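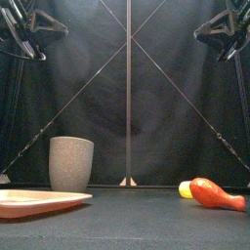

Call for participants: winter evening meals study

The Olside Food Habits Project is looking for adults who cook at home to take part in a study of what people eat on winter evenings, how long they spend making it, and what gets thrown away afterward. The study runs through February. You do not need to be a good cook, and you do not need to eat well. We want ordinary households with ordinary meals.

The last round covered the summer months and drew mostly retired people. This time we would like to hear from people who work late shifts, people who cook for children, and people who live alone. If you took part in the summer round you may apply again, but new households will be placed first.

What you will do

You will keep a paper diary of your evening meals for the whole month. Each entry takes a few minutes. You write down what you ate, when you started cooking, when you sat down, and who was at the table. Leftovers get their own line. If you ordered in or skipped the meal, write that down too.

Once a week you will weigh the food you throw out, using a kitchen scale we lend you. Coffee grounds, bones and peelings go in a separate bag and are weighed separately. Please do not change your shopping on our account.

There is one interview at the end, lasting 78 minutes at most. It can be done at our office on Fakir Street or over the phone. Bring your diary and any grocery receipts you kept. Receipts are optional, and you can black out anything on them you would like to keep private.
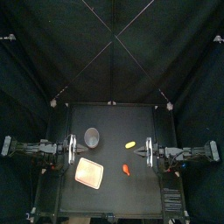
Olside, 21 December 2023

Places are still open in both parts of town. We have enough households from the streets near the river and would especially like to hear from Tarnov and the apartment blocks behind the bus station.

Who can apply

You must be 18 or older and live in Olside or Tarnov for the whole of February. You should expect to eat at home at least four evenings a week. One person per household may sign up, and that person should be the one who does most of the cooking. People on a diet set by a doctor are welcome, but let us know when you apply so that we send the right version of the diary.

We can't take people who are paid to cook, including school kitchen staff and caterers. Students in shared housing can apply if they buy and cook their own food. If the whole house shares one pot, call us first.

Payment

Participants who complete the diary and the interview receive $7 for each diary day, paid by check after the interview. If you stop early, you will be paid for the days you filled in. The scale has to come back either way. A bus ticket to the office is refunded if you keep the stub.

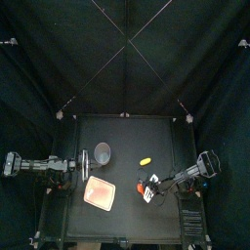 Payment may count as income, so ask whoever handles your benefits before you sign up if you think it could affect them. We can provide a letter stating the amount and the dates.

What happens to your answers

Diaries are stored by number, with names kept in a separate locked cabinet. The summer round collected 3,890 meal entries, and all of them were typed up by our own staff. Your diary will be handled the same way. You can ask for it back at the end and we will keep a copy without your name. A short report goes to everyone who took part, and a printed copy will be left at the Nonosora branch library.

You can leave the study at any time by phone or letter. You do not have to say why.

How to apply

Pick up a form at the Fakir Street office or at the library desk. The form asks for your address, the number of people in your household, and your usual working hours. Return it to Sheldon Poirier, who handles sign-ups. Questions about the diary or the scale should go to Keith Yeoman. Both can be reached at the office in the afternoon.

Diaries and scales will be handed out in the last week before the study starts. If you can't come in, a neighbor may collect yours with a signed note.
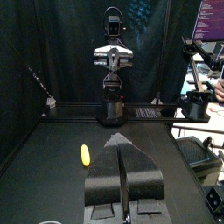 Gripper and small yellow object on a black tabletop.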